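Elmont students teach a robot to clear the table

ELMONT — The robotics club at Elmont High School has spent most of the school year on a chore many of its members try to get out of at home: picking up after lunch.

The club's 26 members are building a set of recordings that will be used to train a two-handed robot to take plates from people, stack them and set them down again. They plan to enter the result in the Starkia Student Automation Challenge in April, where teams from across the region will run their machines through a series of household jobs.

"We did a ball launcher last year and it was fun, but it only ever did one thing," said club president Tharun Suvarna, a senior. "This year we wanted to work on something where a person is part of the task."

The robot is on loan from Kozan, which makes robot arms and hands and supports clubs at several area schools. Students guide its arms by hand controls from the next table while a camera at the robot's head records what it would see. Each recording lasts less than a minute. By the end of winter break the club had saved 4,000 of them, and members expect to add more before the entry deadline.

Handing over an object sounds simple, Suvarna said, but people do it in different ways. Some hold a plate flat and some tip it. Some let go early. The club keeps a sign-up sheet so that as many students as possible take a turn on the human side of the table, including several who had never been to a meeting before.

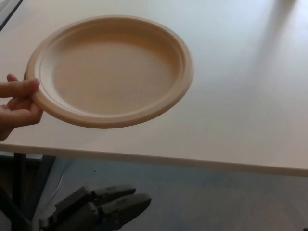 Paper plates were chosen after a long argument in October. Cafeteria trays were too heavy for the first tests, and thin plastic plates slid out of the robot's fingers. The molded kind holds its shape, and a dropped one can be picked up and used again. The club bought 130 of them with money from a car wash.

Club adviser Karthikeyan Hegde, who teaches physics and engineering, said the students run the sessions themselves. One person drives, one hands over the plates, and one keeps the log and marks any recording that has to be thrown out. They change places every 20 minutes or so.

"The log is where they've learned the most," Hegde said. "In the fall it just said 'bad.' Now it says what went wrong and on which try."

The first trained version was tested after school in early January. It took the plate a little more than half the time, by the club's own tally, and had the most trouble when the plate was offered low or from far to one side — two cases that barely showed up in the fall recordings. Students have been working on those since.

The challenge will be held at the Gruvstead exhibition hall. Each team gets two runs and must let a judge, not a team member, hand over the objects.

The club meets after school in Room 135 until 5 p.m. Elmont students who would like to take a turn handing over plates can sign up at the door. No experience is needed, and forms for the spring sessions are also available in the main office.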